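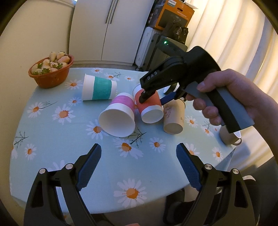

Unit 3. Household Chores and the State of Manipulation

Dembridge Institute of Technology
Introduction to Automation, Section B
Handout revised 27 April 2019

3.1 Purpose of the unit

The first two units dealt with machines that do one job in one fixed place. A bottling line does not need to know what a bottle is. It needs the bottle to arrive at the right spot, the right way up, at the right time. Unit 3 asks what happens when those conditions are taken away, and whether a machine can yet be expected to clear a table, fold a shirt or restock a shelf in a small shop.

Students should read this handout before the lecture and bring it to the laboratory session. The reading from Unit 2 on end effectors is assumed.

3.2 What makes a chore hard

Clearing a table is a useful case. Paper cups lying on their sides point in different directions. One presents its open mouth, the next its base, and a gripper that approaches both in the same way will succeed with one and push the other along the tablecloth. A paper cup also gives under pressure. Enough force to hold it securely may be enough to crease it, and a ceramic mug on the same table calls for a different grip altogether. A bowl of strawberries piled above the rim adds a further demand: the bowl must stay level while it is moved, and the fruit must not be touched by anything hard.

A person settles all of this without deliberate thought. For the machine, each item below is a separate problem.

Perception. The system must find the edges of each object against a patterned cloth. A printed daisy is flat and a cup is not, but in a single camera view the difference must be worked out from shading and context.

Grasp selection. For a cup lying down, the usual choices are to pinch the rim, to close across the body, or to set it upright first. Each choice limits what can be done next.

Contact. Light objects move when touched. A fingertip that arrives slightly early on one side turns the cup before the other side closes.

Order. In a cluster, the nearest cup is often the right one to take first, but this is a rule of thumb and it fails where one cup rests against another.

3.3 Learning from people

Writing rules for every case has not proved practical. A common alternative is to record people doing the chore and to train a control program on the recordings. Hand-held grippers are well suited to this. The person works with the same kind of two-fingered jaw the robot will use, so the recorded motions are ones the robot can, in principle, repeat. It also means that data can be gathered in an ordinary room, with a refrigerator and curtains in the background, where the robot will eventually have to work.

The method has limits. A person's arm reaches around obstacles in ways a robot arm may not. A person also corrects small mistakes so quickly that the correction is hard to separate from the original motion. Lastly, a program trained on one tablecloth may do poorly on another, and students should treat any result from a single room with caution.

3.4 Two cases for discussion

The Grorkska study (household). A two-armed system was trained on 2000 recordings of cup clearing. It performed well with upright cups. With cups on their sides it often needed a second attempt, and it had no means of telling whether a cup still held liquid.

The Pluststead trial (shop floor). A single arm was used to return loose goods to bins at the end of a shift. The trial ran for 13 weeks. Staff reported that the arm was dependable with boxed goods — less so with bags, which changed shape between the moment of viewing and the moment of grasping. The arm was kept on for boxed goods only.

Neither case supports the claim that general household help is ready for sale. Both suggest that narrow tasks, with a person nearby to deal with the exceptions, are within reach.

3.5 Laboratory session

Sessions are held in the Mahawong Laboratory. Work in pairs.

1. Lay paper cups on their sides on a cloth-covered table.
2. Using a hand-held gripper, stand each cup upright. Complete 10 attempts per student.
3. Record for each attempt the first point of contact, whether the cup slid or rolled, and any visible damage.
4. Repeat with a ceramic mug. Note what you changed.
5. Write one page on which of your corrections a machine would find hardest to copy.

Reports are due at the start of the next lecture. Late reports are marked under the policy in the course outline.

3.6 Terms to know

End effector, grasp, compliance, demonstration data, generalization, recovery behavior.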